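Scone bottoms always pale, tops nearly burnt

Home > Kitchen Talk > Baking > Scones, soda bread and other quick things

wendness_baker
Long-time lurker, first moan. I've made cheese scones most weekends since January and they all come out the same way: a handsome brown top and a bottom the colour of putty. Fan oven, middle shelf, 200. I've tried a darker tray. I've tried no baking paper. My husband has tried saying they're lovely, in the voice he uses for my mother.
Any ideas before I give up and buy crumpets?

Thư Lương
Heat the tray first. Put it in when you switch the oven on, then drop the scones straight on to it. A cold tray spends the first few minutes warming itself up and leaves your dough to get on with it.
Also, 200 fan is a bit fierce for cheese. Try 190.

oldpeculiarpam
I'd go the other way and leave it at 220. Scones want a fright. My nan did hers in an oven with two settings, off and Hades, and people crossed the street for them.

Thư Lương
Towards them or away from them?

oldpeculiarpam
Depended on the batch.

gravyboat_92
Shelf position, surely. Middle shelf in a fan oven is fine in the manual and useless in my kitchen. Go one lower. And is your dough very wet? If it's sticking to your hands like wallpaper paste you'll be there all night waiting for the bottom to colour.

wendness_baker
It is quite wet. The recipe said "soft, almost sticky" and I may have heard only the second half.
It's one I printed off the Lurmont Kitchen Notes page. I'll paste the relevant bit so you can all tell me what I've done wrong.

--- pasted ---
Rub the butter into the flour until you can't find any lumps, then stir in most of the cheese and the mustard powder. Make a well and add the milk a splash at a time. You may not need all of it.
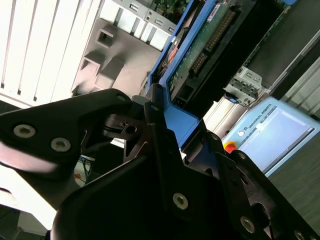 Words by Quyên Lâm
November 13, 2020

Bring the dough together with a table knife and stop as soon as it holds. It should be soft, almost sticky. Pat it out to the thickness of your thumb and cut with a floured cutter, straight down, no twisting. Scatter the last of the cheese on top and bake until well risen and golden.
--- end ---

gravyboat_92
"You may not need all of it." There's your culprit. Did you need all of it?

wendness_baker
I used all of it.

gravyboat_92
And then?

wendness_baker
And then a bit more, for luck.

Thư Lương
I don't agree about the twisting, for what it's worth. I've twisted for years and mine rise perfectly well. It's one of those rules that gets copied from book to book, like sifting flour.

oldpeculiarpam
You don't SIFT?

Thư Lương
I have never found anything in a bag of flour that I wanted to keep out of a scone.

oldpeculiarpam
I need to go and sit down.

wendness_baker
Right, reporting back. Hot tray, one shelf lower, 190, and I stopped pouring with a good inch of milk left in the jug. Bottoms are properly brown! They've gone a touch lopsided, like a row of hats in a high wind, but I'll take that. I did twist. Sorry, Pam.

oldpeculiarpam
Lopsided, you say. Well.

Thư Lương
Could be the patting out. If the dough's thicker at one side it'll lean.

oldpeculiarpam
Or it could be the twisting.

gravyboat_92
Can we do whether the jam goes on first, or is that still a banning offence?

wendness_baker
They're cheese scones.

gravyboat_92
I know what I said.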